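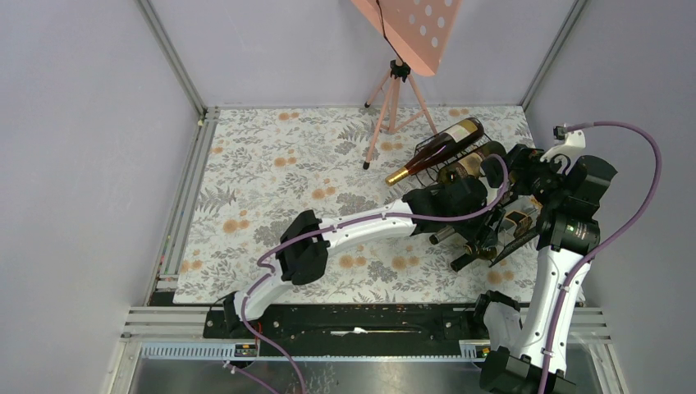
Start with the cables, Fadime Dağdelen told us when we asked what she'd do differently on a second build, and she said it before we had finished asking. Do the cables before you do anything clever, because you will never want to go back and do them later.

She's right, and we're passing it on to everyone who has asked how the two-arm cell at the Wunus workshop is coming along. It's coming along wonderfully! Both arms are bolted to one shared black plate, the plate sits behind aluminum rails, and the walls are plain panels held by extrusion at the corners. The purple cable is clipped along the white links with little white ties, with a loop left up near the gripper on the left arm. The first version of that loop was far too short and pulled tight every time the wrist rolled over. We let out more slack, re-tied the lot, and the fault that had been bugging us since January went away the same evening.

The job we're all hooked on at the moment is the wine rack. Bottles are heavy at one end, smooth all over and round where you'd like them flat, and a wire rack gives you curved loops to steer around on the way in and out. Having two arms helps a lot, but it also means two grippers wanting the same few inches of air. Our fix for now is a simple turn-taking rule in the software: one arm asks for the space over the rack, the other waits until it's handed back. It's slower than we'd like (a full unload with 3 bottles takes 194 seconds on a good run) and watching it is still the best part of the week.

A few notes for people building along at home. Square up your rails before you mount the plate, then check them again once the weight of the arms is on. Put a mat down. Ours has ferns and pom-pom flowers on it and it saves a lot of wincing when something gets dropped. Write down your joint zero positions on paper as well as in the config file. And keep your small modules where you can see their lights without crawling under anything; ours are on the front rails, and that has saved us plenty of head-scratching.

Next up is fingertip padding. We have four kinds to try, and if you have a favorite grippy material that survives glass, please bring a scrap along. The workshop is open on 2021-09-25 from ten, the kettle will be on, and anyone who wants a turn at teaching the arms a new move is very welcome to have one. Bring a laptop if you'd like a copy of the turn-taking code.

Print this item
E-mail this item to a friend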